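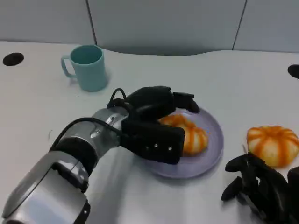
Una merienda en lila y verde azulado

Parnmont > Blog > Mesa y vajilla

Buscar en el blog... Buscar

Última actualización: enero

Llevo un tiempo queriendo escribir sobre la taza de siempre y el plato nuevo, que al final es lo único que saco para merendar cuando estoy solo. Hace un mes vacié el armario de la cocina y me deshice de casi todo lo que no usaba. Se fueron las tazas de publicidad, un juego de café incompleto y una ensaladera enorme que solo salía en Navidad. La taza se quedó.

Es de color verde azulado, lisa, un poco más estrecha hacia la base, y por dentro el tono es más oscuro. No tiene dibujo ni letras. La compré hace años en una tienda de Gristley que ya cerró y que estaba en el número 261 de la calle principal. Costaba poco y el dueño me la envolvió en papel de periódico. Desde entonces ha pasado por tres pisos y la sigo usando a diario. En la mesa la pongo al fondo, lejos del borde, porque soy de los que mueven mucho los brazos al hablar.

La mesa es blanca y tiene dos agujeros oscuros, uno cerca de cada lado. Me gusta para comer porque cualquier cosa de color resalta, y me gusta menos a la hora de limpiarla, porque también resalta cualquier mota. Paso un trapo húmedo antes de poner nada y otro después. Con el té hay que darse prisa – si se seca una gota, luego hay que frotar. Probé un mantel durante unas semanas y lo quité. Se arrugaba, había que lavarlo y al final comía con más cuidado que antes.

El plato

Lo del plato fue más difícil de decidir. Quería uno poco hondo pero con el borde levantado, para que las migas no acabasen en la mesa. Miré los de Hitside, que salían bien de precio pero eran todos blancos, y sobre una mesa blanca no me convencían. Al final me quedé con uno lila pálido, tirando a gris, redondo y sin adornos. Tiene algo de brillo en la parte de dentro del borde cuando le da la luz. Al lado de la taza no hace juego exactamente, pero tampoco se pelean.

Para un bollo individual tiene el tamaño justo. Para una tostada grande se queda algo corto, y ahí sigo usando un plato llano de los viejos.

El bollo

La otra novedad de la merienda son los bollos con forma de calabaza. Los compro en la panadería Venkataraman, que me queda a 20 minutos andando si no me paro. El panadero, Thirumalai Gowda, los empezó a hacer en otoño y los ha mantenido en invierno porque se los seguían pidiendo. Tienen gajos redondeados, con rayas naranjas y partes de color crema alternadas, y un agujerito en el centro.
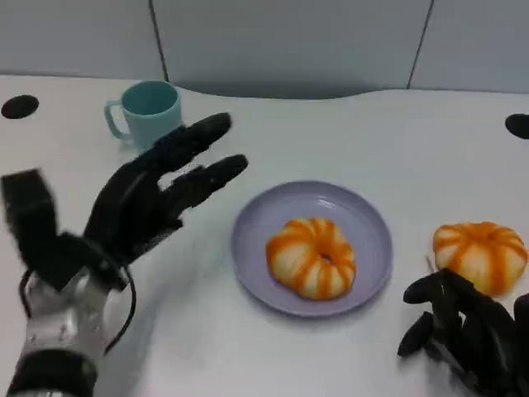 El bollo de calabaza en el plato lila, con la taza detrás.

La primera vez que los vi en el mostrador pensé que serían más bonitos que buenos. Están bien. La masa es tierna, poco dulce, y la corteza no se pega a los dedos. Los gajos ayudan a partirlo con la mano, así que casi nunca saco cuchillo. Aguantan un día en una bolsa de papel cerrada. Al segundo día los paso por la tostadora, abiertos por la mitad, y quedan mejor de lo que esperaba, aunque el naranja se apaga bastante.

No los relleno. Un lector me escribió en la entrada anterior para proponer crema de queso, y lo probé una tarde. Con la masa tan blanda se desmonta todo al primer bocado. Si alguien quiere ponerle algo, mejor aparte, en un cuenco pequeño.

Cómo lo coloco

No tiene mucha ciencia, pero como me lo preguntaron lo cuento. Plato hacia el centro de la mesa y taza más atrás. El bollo lo pongo más o menos en medio del plato – nunca me queda centrado del todo y he dejado de corregirlo. Servilleta, si me acuerdo.

Meriendo a eso de las seis. El té lo dejo reposar fuera de la mesa y lo traigo cuando ya está para beber.

Cosas pendientes

Me falta un segundo plato igual para cuando viene alguien. En la tienda me dijeron que el color lila se había agotado y que apuntase la referencia, la 843, por si volvía a entrar. También quiero un cuenco pequeño, pero todavía no sé de qué color. Si lo encuentro lo añadiré a esta misma entrada.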